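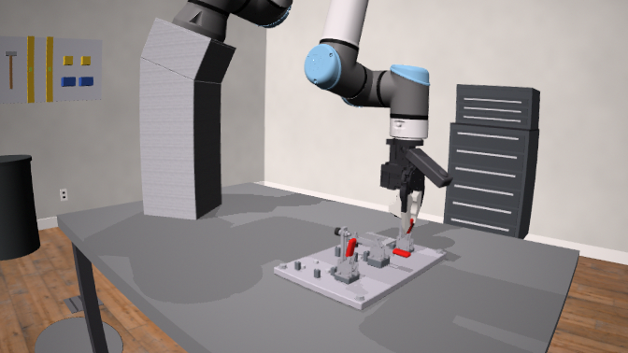
Pegboard, sometimes called perforated hardboard, is a sheet with evenly spaced holes that you hang things on, and I've been in love with it since January, when I finally put one up over my workbench. My neighbor Attila Fekete talked me into it (he has three!).

Types

The common kind is pressed wood fiber, cheap and a little fuzzy around the holes. Metal panels cost more but hold heavier tools. Mine is a Lerkora steel panel, 78 inches long, and I'd buy it again tomorrow.
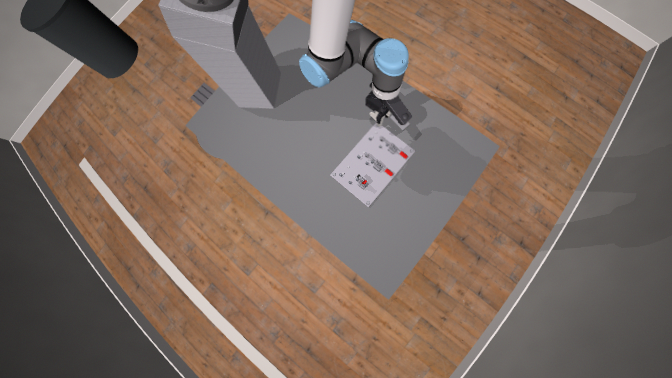 Hanging it

You need a gap behind the board so the hooks can get in, and that's what spacer strips are for. I used 17 screws, probably too many, and it hasn't budged! Find your studs first.

Hooks

Plain bent hooks pop out every time you grab a hammer. Locking ones stay put. I like the Zandik style, sold in packs of 4, though the little clips are hard on the thumbs.

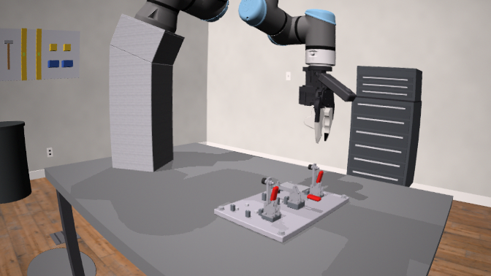

Painting is fine as long as the coats are thin – thick paint clogs the holes, and then you're poking them all out with a nail.

Last updated November 2024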